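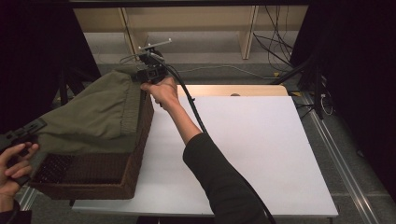
*Fig. 6. Woven basket at the left of the worktop, olive-green textile over the side.*

## 6 Folding and basket storage of textiles

This section covers the use of the Uvlow square worktop for folding household textiles and placing them in a rattan basket. Assembly of the worktop is covered in section 4, and fitting of the shelving unit in section 5.

### 6.1 Before you start

1. Check that the worktop is level and does not rock. On carpet, press down on each corner in turn and adjust as described in 4.3.
2. Wipe the white surface with a dry cloth. Do not use scouring pads; they leave shiny marks on the matt finish.
3. Run a hand around the inside of the basket and trim any loose strands of weave flush with scissors.
4. Check that textiles are fully dry.

> **Caution:** Do not load the basket above 6 kg while it is on the worktop.

### 6.2 Placing the basket

1. Stand the basket on the left part of the worktop, long side facing away from you.
2. Leave the centre and right of the worktop clear for folding.
3. The near corner of the basket may project past the front edge. With the basket loaded, keep the overhang to 43 mm or less.

**Note:** Left-handed users may reverse the layout. Read "right" for "left" in the steps below.

### 6.3 Folding

1. Lay the item flat on the clear area with the hem towards you.
2. Smooth from the centre outwards. Do not pull on stitched edges.
3. Fold in half lengthways, then in half again.
4. Fold crossways until the item is slightly narrower than the inside of the basket.
5. For garments, fold the sleeves behind the body before step 3.

Items longer than 2000 mm should be folded once before they are laid on the worktop.

### 6.4 Loading the basket

1. Drape the item over the left side of the basket, part inside and part outside.
2. Hold the item at the far corner and at the left side.
3. Draw the outer part up and over the rim, keeping the hem straight.
4. Lower the item into the back half of the basket and press it flat.
5. Fill the near half in the same way.

> **Caution:** Lift fabric clear of the rim before moving it sideways. Dragging it across the weave can pull threads.

Thick items such as towels go in first. Stop loading when the contents are level with the rim.

### 6.5 Moving to the shelves

1. Slide the basket back until no part overhangs the front edge.
2. Lift with both hands under the base. Do not lift by the rim.
3. Place the basket in a shelf compartment between two vertical partitions, with a finger's width free on each side.

### 6.6 Spare parts

| Part | Order no. |
|---|---|
| Rattan basket, brown | 1393 |
| Basket liner, cotton | 1393-L |

Order from the Birnport depot, attention Nermina Kolev. Liners are not kept in stock during December.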